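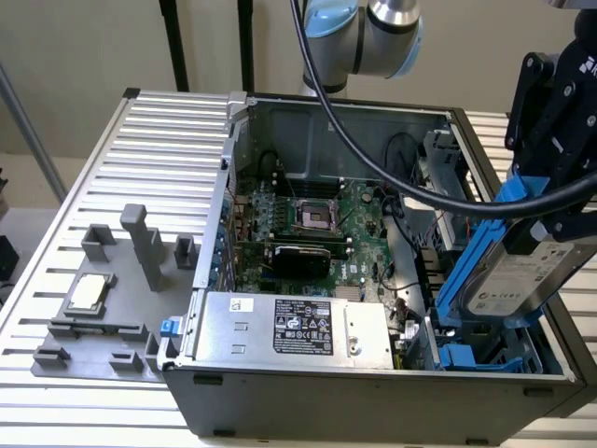

Fig. 2. Drive removal, with the processor in its tray recess.

Step 4: Pull the hard drive

1. Lay the tower on its side, panel off, power cord unplugged.
2. Jog the arm over the drive bay and close the fingers on the drive body.
3. Lift at 40 percent speed. Watching it rise on its blue rails is a real treat!

Caution: Keep the arm cable clear of the heatsink on the card.

Note: Save this pose as Tarusine 2. You'll want it again for refitting.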